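Folding on the Good Tablecloth: an Afternoon with Thư Võ

I got to Thư Võ's place in Stillcombe a little before lunch, and she already had the kettle on and the laundry out. She runs Seltoteo, the mending and folding class that meets above the Phan bakery, and I'd been wanting to pick her brain for ages (my linen closet is a disgrace!).

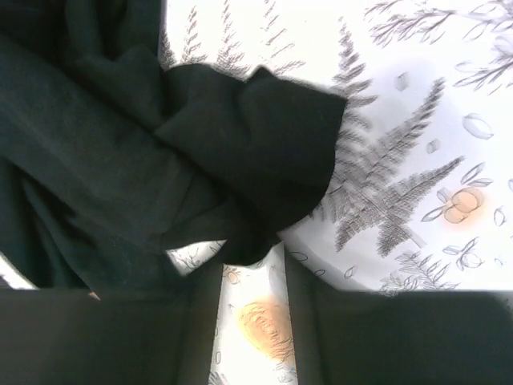
"Everybody wants to start with T-shirts," she told me. "I start people on the soft, dark, floppy stuff. You can't see the edges, so you have to feel for them." Her trick is to find one corner, run your hand along until you hit the next, and only then lift. I tried it with a throw and lost my corner twice. She was very nice about it.

I asked whether a patterned cloth underneath gets distracting. Not for her. "I like a white one with a bit of drawing on it. Leaves, flowers, whatever. Dark fabric shows up beautifully and I've got something pretty to look at."

Her brother Hiếu wandered in around then and said he still rolls everything. Thư didn't even look up. "He rolls it and then he irons it," she said.

The class costs 10 dollars a session, tea included, and she has taught some 343 people since moving over from Drudstead. Does she ever get tired of it? "Of folding? No. Of fitted sheets, yes, every single time."

I went home and did the whole closet that evening, except for the fitted sheets, which are still in a ball on the top shelf.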